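# Pusen – o braço da oficina

Oi! Se você caiu neste repositório, provavelmente é porque o Horacio Valdebenito mandou o link no grupo da oficina (obrigado, Horacio). O Pusen é um braço com garra de dois dedos que a gente vem montando nas horas vagas, e aqui fica o que gravamos com ele tentando tirar coisas de caixas plásticas e passar para outras caixas. Parece simples, né? Eu também achava.

São 487 episódios, gravados quase todos em junho, depois das 19h. O firmware da garra é um fork do Gosden, com umas mudanças minhas que ainda estão feias – aceito PR com muito carinho.

## O que tem dentro

- `episodios/` – um diretório por gravação, com vídeo e juntas
- `calib/` – calibração das câmeras (refeita pelo Charoen Hemmin, a minha estava torta)
- `notas.md` – meu diário, cheio de palavrão, leia por sua conta

As caixas vazadas são a parte mais chata. A câmera baixa fica quase colada na parede, então as ranhuras mais próximas saem enormes e borradas e as do canto oposto viram um pente fininho. A luz branca atravessa tudo e estoura o fundo. Se o seu modelo depende de borda nítida, vai sofrer com quadros assim:
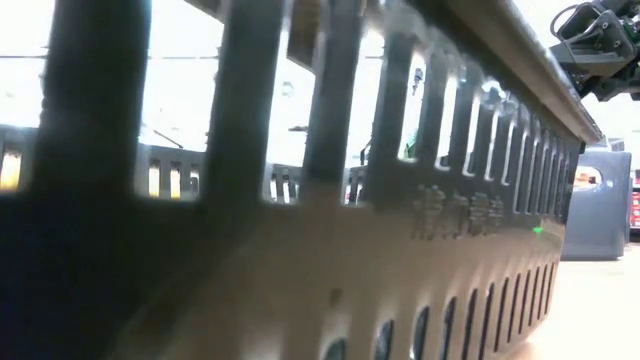
## Como rodar

1. Clone e instale: `pip install -r requirements.txt`
2. Baixe os dados: `python baixar.py --parte 2` (a parte 1 é só teste de motor, pode pular)
3. Visualize: `python ver.py --episodio 200`

O script `ver.py` espera a exposição travada em 2000 µs. Mudou a câmera? Mexe no `config.yaml` antes, senão a sincronização reclama.

## Problemas conhecidos

- O cabo do punho enrosca quando a junta 4 passa do limite. Já troquei o suporte duas vezes, o próximo vai ser o modelo do Massawe, que é mais comprido.
- Alguns episódios têm os timestamps das juntas atrasados em relação ao vídeo – a lista está no `notas.md`.
- O driver do Pristeo trava se você abrir duas câmeras na mesma porta USB.

## Licença

Código em MIT, dados em CC BY 4.0. Se usar em alguma coisa, abre uma issue e me conta, eu adoro ver!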